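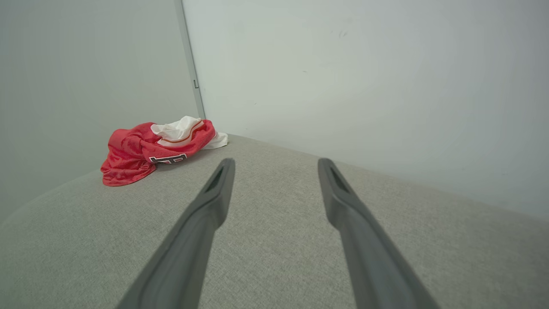

연회색 천 소파 위에 놓인 빨간 스포츠 유니폼 상의.

드룬둘홀름 공동 거실, 4월부터 '소파 위 옷' 저녁마다 정리

드룬둘홀름 공동주택 입주자 모임이 4월부터 1층 공동 거실의 소파와 의자에 남은 옷을 매일 저녁 9시에 거둬 보관하기로 했다. 거둔 옷은 거실 입구 옆 선반에 두고, 26일 동안 찾아가는 사람이 없으면 인근 중고 의류점 카사로 보낸다.

이번 결정은 지난달 열린 입주자 모임에서 나왔다. 안건을 올린 오데트 퐁스 씨는 3층에 살며 저녁 시간에 거실을 자주 이용한다. 퐁스 씨는 "앉으려면 먼저 남의 옷부터 치워야 하는 날이 많았다"며 "옮겨 놓으면 옷 주인이 못 찾고, 그대로 두면 앉을 수가 없었다"고 말했다.

모임에서 가장 많이 거론된 물건은 운동복이었다. 건물 뒤편 체육관에서 저녁 운동을 마친 입주자들이 거실에 들렀다가 윗옷을 벗어 두고 올라가는 일이 잦다는 것이다. 겨울에는 목도리와 장갑이 많았고, 날이 풀리면서 얇은 겉옷과 유니폼이 늘었다고 참석자들은 전했다.

새 규칙은 다음과 같이 운영된다. 저녁 9시에 당번이 거실을 돌며 소파, 의자, 창턱에 남은 옷을 모은다. 옷은 접어서 선반에 올리고, 날짜를 적은 종이표를 붙인다. 주머니에 열쇠나 지갑이 있으면 따로 봉투에 담아 관리실에 맡긴다. 젖은 옷이나 수건은 접지 않고 세탁실 건조대에 넌다.

당번은 층별로 한 주씩 돌아가며 맡는다. 첫 주는 2층이다. 당번표는 승강기 안과 거실 문에 붙는다. 사정이 있어 당번을 바꾸려는 입주자는 같은 층 이웃과 상의한 뒤 표에 직접 고쳐 적으면 된다.

보관 기간을 두고는 의견이 갈렸다. 이리나 버란 씨는 일주일이면 충분하다고 주장했다. 선반이 좁아 오래 두면 다시 쌓인다는 이유에서다. 반면 출장이 잦은 입주자들은 한 달을 요구했다. 논의 끝에 26일로 정해졌고, 장기간 집을 비우는 사람은 관리실에 미리 알리면 기간을 늘릴 수 있다는 단서가 붙었다.

세탁은 하지 않는다. 퐁스 씨는 처음에 모은 옷을 한꺼번에 빨아 두자고 제안했으나, 물 빠짐이 걱정된다는 의견이 나와 철회했다. 특히 빨간색이나 남색 운동복을 밝은색 옷과 함께 돌렸다가 얼룩이 진 경험을 말한 사람이 여럿이었다. 카사로 보내는 옷도 세탁하지 않은 상태로 넘기며, 세탁과 분류는 가게에서 맡는다.

카사를 운영하는 위게트 르브룅 씨는 구멍이 났거나 지퍼가 고장 난 옷도 받겠다고 밝혔다. 판매가 어려운 옷은 잘라서 걸레나 포장용 천으로 쓴다. 다만 속옷과 양말은 받지 않는다. 르브룅 씨는 "등번호나 이름이 새겨진 유니폼은 주인이 뒤늦게 찾는 경우가 있어서 한동안 창고에 따로 둔다"고 설명했다.

소파 관리 방법도 함께 정해졌다. 공동 거실의 소파는 지난해 가을에 들여온 것으로, 입주자 회비 998유로가 들었다. 밝은 천이어서 때가 타기 쉽다는 지적이 구입 당시부터 있었다. 모임은 한 달에 한 번 청소기로 천 표면과 틈새를 청소하고, 얼룩이 생기면 문지르지 말고 마른 천으로 눌러 닦도록 안내하기로 했다. 땀에 젖은 옷을 소파에 직접 올려 두지 말라는 문구도 안내문에 들어간다.

덮개를 씌우자는 의견도 있었지만 이번에는 채택되지 않았다. 소파 크기에 맞춘 덮개의 견적은 715유로였다. 카퓌신 페랭 씨는 "소파값에 가까운 돈을 덮개에 쓰는 것은 무리"라며 반대했고, 대신 벽에 옷걸이를 달자고 제안했다. 이 제안은 통과됐다.

옷걸이와 선반을 다는 데는 200유로가 배정됐다. 옷걸이는 거실 문 안쪽 벽에 설치되며, 어린이도 쓸 수 있도록 낮은 줄을 하나 더 단다. 설치 작업은 같은 건물 지하에 작업실을 둔 목공소 플렐리스가 맡는다. 작업은 오전에 하고, 그동안 거실 이용이 제한된다.

인근 탈로브 거리의 공동주택도 비슷한 방식을 쓰고 있다. 이곳에서는 지난해부터 현관 옆 바구니에 분실 의류를 모은다. 그곳 입주자 욜란다 코레아 씨는 "바구니에 넣어 두면 밑에 깔린 옷이 안 보여서 찾는 사람이 계속 뒤져야 했다"고 말했다. 드룬둘홀름 모임이 바구니 대신 선반을 고른 데에는 코레아 씨의 이야기가 참고가 됐다.

규칙이 시행되기 전까지 거실에 남은 옷은 현재 자리에 그대로 둔다. 모임 측은 이달 말까지 각자 찾아가 달라고 당부했다. 그 뒤에도 남은 옷은 첫 당번인 2층이 거둬 선반에 올리며, 보관 기간은 그날부터 계산한다.

책과 장난감, 우산은 이번 규칙의 대상이 아니다. 이 물건들을 어떻게 할지는 다음 모임에서 논의한다. 모임은 저녁 7시 30분 공동 거실에서 열리며, 안건은 관리실 우편함에 넣으면 된다.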